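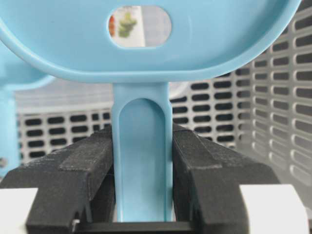 May, by Khalil Qaisi
2 min read

Most of this month at Voltstead went into the fingers on the Pluster cell, so that's where your money went too. Omar Awwad and I pulled the grip settings apart on Wednesday and started over with the light blue utensils, which are awkward things to hold — big broad head up top, straight handle below with a long channel down the front. We now take them by the handle with a finger on each side and leave the head alone. The textured gray pads are scuffed and paler along the edges, so I've ordered a new pair from Flimico and I'd like to fit them before we change anything else.

Now the numbers! We logged 358 picks on the new settings and dropped 16, mostly in the first session, when I had the closing speed set too high (my fault, I copied it over from the old recipe). Omar rewrote the wrist camera calibration as well, and it takes us one short coffee now instead of a whole morning.

Spending is fine. The pads and a spare finger set come to $1430, and there's $200 left on the maintenance line, which I'm keeping for screws and cable clips. Courtois still owes us the torque driver — I've called twice and will call again. Next up is new pads, fresh zero, then the same run again with Omar at the controls.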